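Foro de manipulación y control > Efectores finales
Tema: Vustik de serie o dedos Zalewska para tela, montaje de dos brazos

kp_mecha
Llevo desde febrero comparando dos juegos de dedos en una estación bimanual con controlador Tatbridge. Tarea: coger un paño por dos esquinas y doblarlo por la mitad. 145 ciclos por juego, mismo programa.
Vustik de serie: 30 fallos de agarre.
Zalewska, punta fina: 47.
Esperaba lo contrario. ¿Alguien con datos parecidos?

rodamiento_608
¿Fuerza de cierre igual en los dos? La punta fina tiene menos superficie de contacto. Si no subes la corriente, resbala.

kp_mecha
Misma consigna de corriente. Con el 66 % del máximo la Vustik va bien y no marca el tejido.

lazo_abierto
Entonces comparas una consigna, no dos pinzas. Cada juego necesita su propio ajuste. Con esos números yo no descartaría la Zalewska.

kp_mecha
De acuerdo en parte. Pero si un juego exige reajustar con cada tejido, para mí es un dato en contra.

tornillo_m3
A mí me preocuparía más el cable. En mi Skellau la mitad de los errores de muñeca venían del tirón del cable con el antebrazo bajado, y los atribuía a la pinza.

kp_mecha
Lo he revisado. El cable va embridado a lo largo de los eslabones y queda un bucle amplio junto a la base - ahí no tira. En la pinza entra por arriba, con un arco hasta el conector.

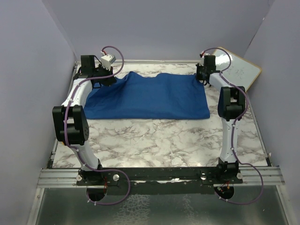 Lo que sí veo en los registros es que los fallos se concentran en la esquina derecha. El brazo de ese lado trabaja más vertical y frunce la tela al cerrar. Con la punta fina el efecto es mayor.

rodamiento_608
Eso es ángulo de ataque. Baja la muñeca unos grados y repite solo ese lado.

lazo_abierto
Y separa los fallos por brazo antes de comparar totales. Sin eso la tabla no dice gran cosa.

kp_mecha
Repito la serie con consigna propia para cada juego y subo los registros por brazo. La cámara cenital la dejo como está, para no mover dos variables a la vez.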